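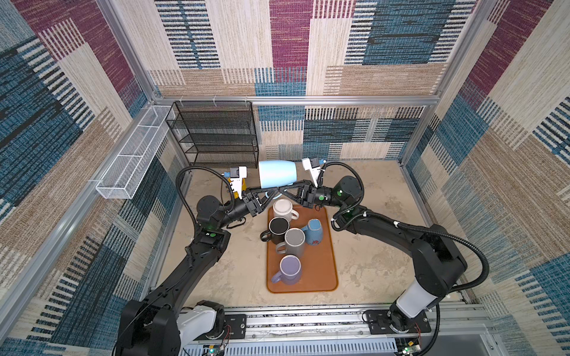

Bekodow Adds Rounded Tray and Single-Mug Ordering to Skikside Range

For release in February

Bekodow has extended its Skikside tableware range with a rounded rectangular serving tray and a revised ordering system under which every mug can be bought singly. The tray, order number 2494, is supplied in orange-brown only. Mugs are listed in white, black, gray, lavender, yellow and shades of blue.

The tray has a slightly raised rim on all sides. It is sized to carry a working group of mugs between cupboard, counter and table, and can be left out as a permanent base for mugs in daily use. Handles may extend over the rim when the tray is full. Bekodow recommends placing mugs with the heaviest contents toward the middle and turning handles outward at the short ends.

"The previous tray was square and was too deep for most of the counters our customers described to us," said Lleucu Rees, product manager for Skikside. "The new proportions follow the depth of a standard shelf. We kept the rim low so that a mug can be slid off at the side as well as lifted."

Single-mug ordering replaces the boxed sets, which were withdrawn at the end of last year. Returns data showed that customers were mostly replacing one broken or missing mug and had to buy a full box to do it. Colors can now be combined freely in any quantity. Existing boxed stock will be sold through without a price change.
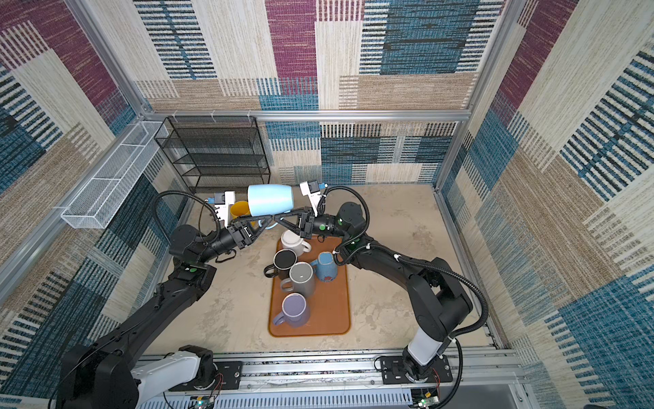 Skikside mugs with the orange-brown tray. A light blue mug is held on its side; the yellow mug stands just beyond the tray.

Storage guidance has been rewritten for the new range. Mugs may be kept upright or upside down. They should not be left lying on their sides on the tray during transport, as the rim is not high enough to stop a rolling mug. Stacking is not recommended. The instruction leaflet, previously 27 pages, has been reduced to 17 and now covers the tray and mugs together.

Distribution is handled by Jalberg, which will supply 76 retail locations in the first phase. Trade customers with open orders for the square tray may convert them to the new model on request. Conversions should be submitted before dispatch and are subject to stock.

"Retailers can reorder by color from the same line sheet," said Bouchra Radwan, trade accounts lead at Jalberg. "A shop that sells mainly black and gray no longer has to carry the others."

Line sheets and care instructions are available to trade customers from Jalberg. Press inquiries should be addressed to Eleri Samuel, Bekodow press office.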